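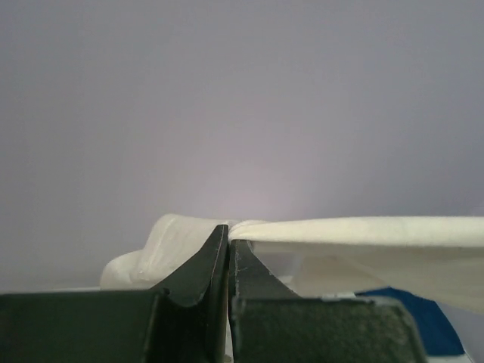 Posting the write-up of the grip-loss fault on the Kostholm folding cell, one post at a time. Most of it is about a threshold somebody set early on and everybody inherited, me included.

1/ The symptom. With cloth held between the two arms, one gripper would open without being commanded to. The cloth swung to the other side, the second arm carried on with the lift, and the run ended in a wad. The log said "grasp complete" for both sides every time.

2/ First reaction was to blame perception, the usual suspect with cloth. I replayed the bad runs from August against the planner. Grasp points were fine. The planner asked for the corners it should have asked for, and the arms went there.

3/ Second suspect was the finger pads. A smooth pad lets thin fabric creep, and creep looks a lot like release if all you have is a finger position trace. I swapped pads on one side and left the other alone. The fault didn't care which side had new pads.

4/ So it was an open command, or something acting like one. The Komow driver sits between the planner and the gripper motors. It has a thermal guard: if the motor holds current above a limit for too long, the driver backs off. Sensible on paper.

5/ What the guard does when it backs off depends on the mode. In position mode it holds the last position at reduced current. In force mode it drops the force target to zero. We run force mode for fabric. Zero force with a return spring in the linkage is an open gripper.

6/ And it reports this as a warning, on a topic we weren't recording. The fault flag stays clear. The supervisor only reads the fault flag.
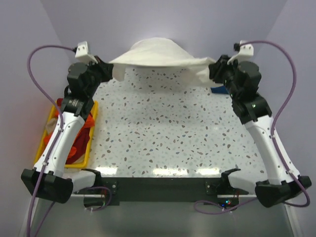
7/ The two-arm lift is the worst case for that guard. Both sides have to pinch continuously through the whole move, and the current never gets a rest the way it does in pick and place. With the cloth stretched from one gripper to the other and the middle bunched up into a peak, each side is also pulling against its partner. Any small disagreement in arm position turns into tension, and tension turns into current.

8/ Numbers. The guard trips after 300 ms above the limit. I had assumed 300 seconds, having read the wrong column of the config sheet. The units are in the header of the next table over. I have since put them in the key names.

9/ The limit itself was set to 95 percent of rated continuous current. A normal cloth hold sits just under it. Put a slightly heavier piece in, or let the arms drift apart a little during the lift, and you are over it.

10/ Reproducing it was easy once I knew where to look. I commanded a hold on a folded towel and walked one arm outward in small steps with the other one fixed. Gripper opened, fault flag clear, warning on the unrecorded topic. Did it again on the other side. Same result.

11/ Is this a safety matter? With a cloth, barely. The same driver build is on the Barros cell, which lifts things that hurt when they land. I sent them the trace the same afternoon and they took force mode out of service until the patch was in. Good call on their part. 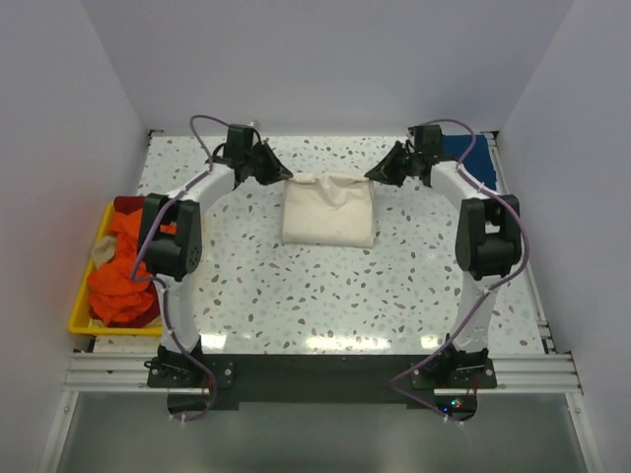
12/ The fix is in three parts. First, the guard in force mode now steps down to a holding force and stays there. It does not go to zero unless the motor temperature, measured, says it has to.

13/ Second, any guard action raises the fault flag. The supervisor then stops both arms where they are, lowers the cloth, and releases in a fixed order. It costs a few seconds per event. I can live with a few seconds.

14/ Third, the arms now share tension during the lift. If current rises on both sides together, the planner brings the grippers slightly toward each other before continuing. This should have been there from the start — two position-controlled arms holding one object will fight, and fabric only hides it until it goes taut.

15/ Regression: 102 lifts on the patched driver, mixed fabrics, no uncommanded opens. The guard stepped down twice. Both were flagged, both recovered without a hand in the cell. I don't consider that closed. Long holds are still thin in the test set.

16/ "Grasp complete" was a separate bug. The message was sent when the fingers stopped moving and never withdrawn. It is now a state with a timestamp, and it goes false when the grip does.

17/ Still open: the Nosside logger drops warnings when the queue fills, oldest first. For a fault like this one the oldest warning is the one I want. Ticket is filed.

18/ If you run the same driver in force mode, check two things today: what the guard does to the target, and whether anything in your stack listens to its warnings. Config diff goes up tomorrow once I've cleaned out our hostnames.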